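### 4.2 Getting the simulator to behave

I'll admit that when Miroslava Kostiuk first pitched the simulator as the place to start, half of our group groaned. We'd signed up for the Stencombe robotics project because we wanted to wreck a real gripper, preferably several times! But the shared arm was only free on Tuesdays, and there were 30 of us, so simulation it was. We called our setup Tristo, after a typo in somebody's config file that stuck.

Tristo renders what the wrist camera would see, looking down past the two fingers at the work surface. The policy gets that picture and the joint readings and nothing else. We argued over this for a good while. The other group (their project is called Aritz, and yes, they did beat us on the first checkpoint) gave their policy the exact position of every object, and it learned a lot faster. Our thinking was that the real arm would never get that kind of help, so why get used to it?

The trouble started with the shadows. Our first build had soft, even light everywhere, and the policy got good scores in it and then fell apart as soon as we moved the lamp. So we went the other way and put in one hard light, which throws sharp dark shapes beside everything on the surface, and we moved it to a new spot at the start of every episode. Training got ugly for a while. The gripper kept closing on shadows, sometimes with real enthusiasm, and I have a folder of clips that I'm saving for the end-of-term party. Figure 3 is one wrist-camera view from the hard-light build, with a ball-shaped object near the fingers and a big framed panel lying off to the left.

We ran 100 evaluation episodes for each build, all from the same list of starting positions, so at least the comparison is fair. I'd still be careful about reading too much into it. We only had time to train with 2 random seeds, and one of them was clearly the lucky one. Vakulenko, the grasping code we borrowed from last year's class, also has a habit of calling a grasp finished when the fingers have barely moved, and I spent most of a weekend hunting for those cases by hand (I found plenty, and I've probably missed a few).

One thing I'd change if we did it over is the view itself. The camera sits so low that an object can slide partly out of sight right when the policy needs it most. We tried backing the camera off, and then the fingers looked tiny and the small objects turned to mush at our resolution. Miroslava suggested keeping the last 5 views and feeding them in together, so the policy has some memory of where things were. That helped more than any lighting trick we tried, and it's the version we used for everything in Section 5.

**Figure 3.** Wrist-camera view rendered in Tristo, hard-light build. The gripper fingers come up from the bottom, one on either side of the black ball-shaped object.

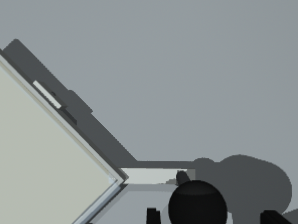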